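What the beans are teaching us at work

11 February 2023

I work for a firm called Tonden. We cook, portion and pack ready meals, mostly for offices and a couple of hospitals, and I've been there long enough to remember when the soup was ladled out by hand. Since December a good part of my week has gone on something quite different. I pick things up and move them about with a hand-held gripper, so that a robot arm can learn to do the same jobs on our line. Pots, plates, beans, over and over. 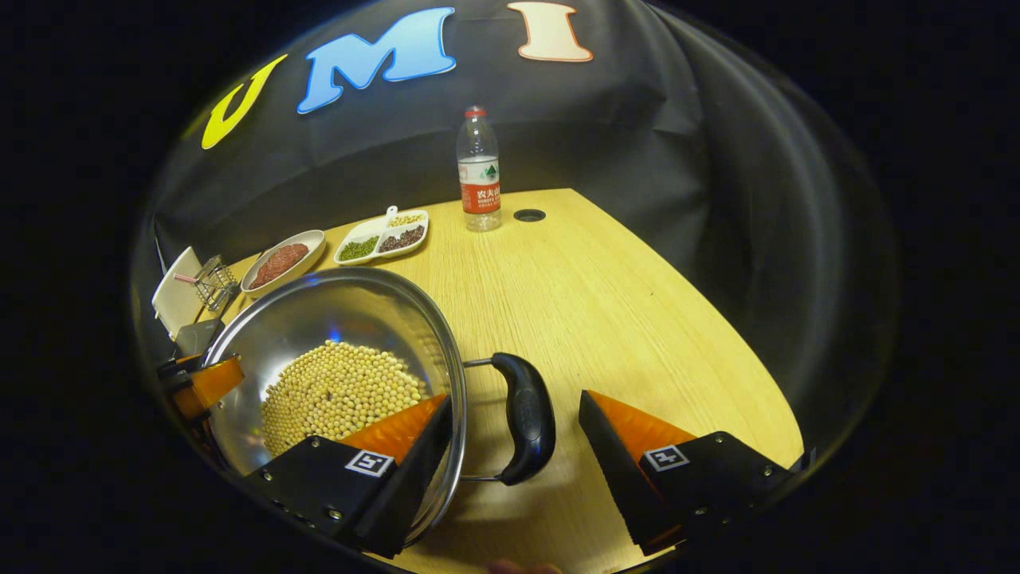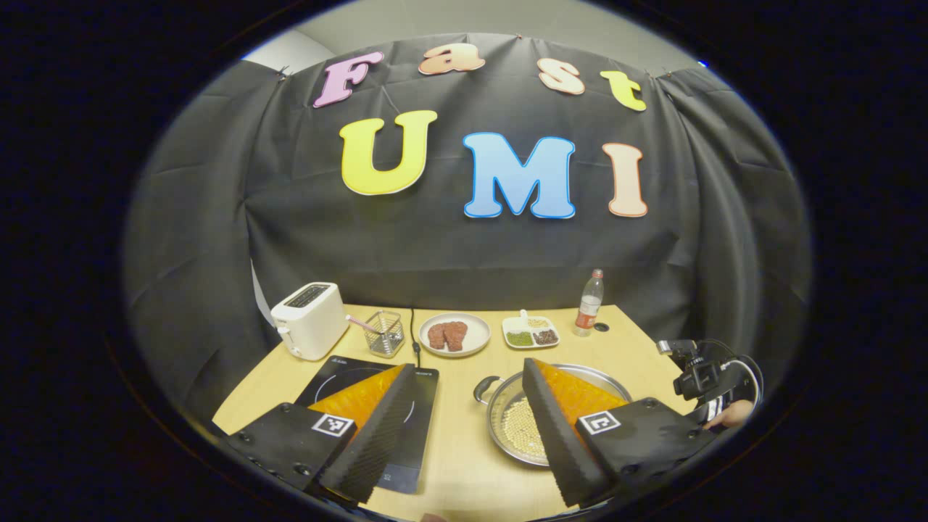
The gripper at the steel pot, with the three-part dish of beans further back on the table in both.

My mum asked me what I do now and I said I teach kitchen work to a machine by doing kitchen work with daft hands. She thought that was the saddest thing she'd ever heard. I don't think it's sad, but I've changed my mind about it a few times, so let me try to get it down.

The first thing is how odd it feels. You know how to pick up a pot. You've known since you were small. Then somebody gives you two fingers with soft orange pads on the inside and you're a toddler again. You come in at the wrong angle, you squeeze too hard on the rim, you knock the handle. By the second week I had got quite good, and by the third I was having opinions. I go in with one finger inside the pot and the other outside, and I slow right down before I close. A colleague on the same job prefers to go for the handle and thinks my way is fussy. We have had proper arguments about this over lunch!

And that's where I began to think differently about the whole business. Those little arguments are about skill. In all my years on the line no manager ever asked me how I lift a pot. They asked how many trays we'd done. Now there's a young woman from Segers, the company putting the system in, who sits down next to me and wants to know why I turned my wrist just there. I hadn't known I did. It's flattering, and it's also a bit like being burgled very politely.

Because what happens to it afterwards? I've done 1785 goes at various jobs so far (the software keeps the tally, I certainly don't). Each one is a little piece of how I work, and it all goes off to Segers and gets mixed in with everyone else's. I'm paid my normal hourly rate for it. When the arm goes on the line it will be using what it got from me and my colleagues, every shift, for years, and there's nothing in my contract about that at all. I'm not asking for royalties like a pop star. I do think a one-off payment would be fair, and I've said so, and I was told it was an interesting point. You know what that means.

Now the other side, because I don't want to sound like I'm against it. The jobs going to the arms are the ones that wreck people. Scooping dry goods for a whole shift did my right elbow in so badly that I couldn't lift a kettle for most of one winter. At the Travimar site they have had arms on the scooping for a while, and the people I know there don't miss it one bit. What they do miss is the company. There used to be 12 of them on that stretch of the line, all gossiping, and now there are four, spaced out, each minding a screen. One of them told me she goes home with nothing to tell her husband. Her arms feel great, mind you.

I think about that more than I think about the jobs being lost, if I'm truthful, and perhaps I shouldn't. Tonden has 313 people on the books and has promised there'll be no redundancies from this. I believe they mean it today. But when people leave they aren't being replaced, and you don't need to sack anybody if you're patient. The plant at Zadholm went from over 200 to a good deal fewer in just that way, without one nasty letter being sent.

So what would I like? I'd like the training work to be a proper job with a proper grade, open to the older hands first – they're the ones who know things, and they're the ones whose shoulders have gone. At the moment it's handed out to whoever happens to be free. I'd like us to be asked before the line is laid out again, so that the people left on it can stand near enough to talk. That costs a few metres of floor. And I'd like that payment looked at again, please, by somebody who has tried picking up a pot with the thing.

The woman from Segers did try it, to her credit. She asked me to show her my way with the rim, and she went in far too fast – everybody does. I told her to slow down before she closed. I was a bit proud, to tell you the truth. I've got another batch of the same tomorrow, and we're meant to be starting on lids after that, which I'm dreading.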